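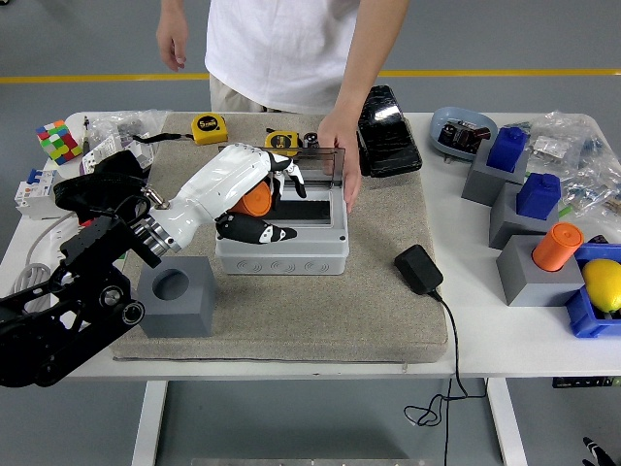

A robotic hand holds an orange cylinder over the opening of an electrical enclosure while a person steadies the lid.

The Osteck Bench Kit is a packaged robotic manipulation system sold by Ketilsson, a supplier of automation equipment to technical colleges and small assembly workshops. It combines a jointed arm, a multi-fingered hand and a collection of tabletop tasks intended for instruction and for the early evaluation of handling work. The kit was released in June 2018 as the successor to the Zomier, a two-fingered trainer that Ketilsson had offered under the same service plan.

Design

The arm is supplied with a white anthropomorphic hand with black-tipped fingers, joined to the arm by a silver cylindrical wrist. According to the manual, the hand can be removed without disconnecting the arm from its controller. Programs are written in Allora, a graphical environment in which the operator records positions and arranges them in sequence. Text-based scripting is available under a separate licence.

Task set

The catalogue lists 16 standard exercises, graded by difficulty. The introductory group uses grey cube blocks and coloured pegs, among them blue square pegs and orange cylinders. Later exercises deal with electrical enclosures and everyday items such as tape measures, and are meant to be carried out with a second person at the bench. Users may substitute their own parts, provided that the replacement has first been entered in the Allora object library.

Service and availability

Ketilsson offers the kit for outright purchase or on an 18-month lease. Both arrangements include installation, one day of operator training and an annual calibration visit. Travel to regional centres is charged separately. Replacement fingertips are treated as consumables and are not covered by the warranty.

Reception

A review by Valdemar Hjaltadóttir, dated November 13, 2020, was based on 432 trials conducted over 70 hours of use. Hjaltadóttir favoured the hand over the gripper of the Zomier for cylindrical parts and commended the organization of the task set, but criticized the Allora object library as slow to search. The review also found the printed manual inadequate in its treatment of shared work – the relevant section occupied a single page – and recommended that colleges prepare their own written procedure before admitting students to the bench. Ketilsson subsequently issued a revised manual, which is supplied with all new kits and may be requested by existing leaseholders.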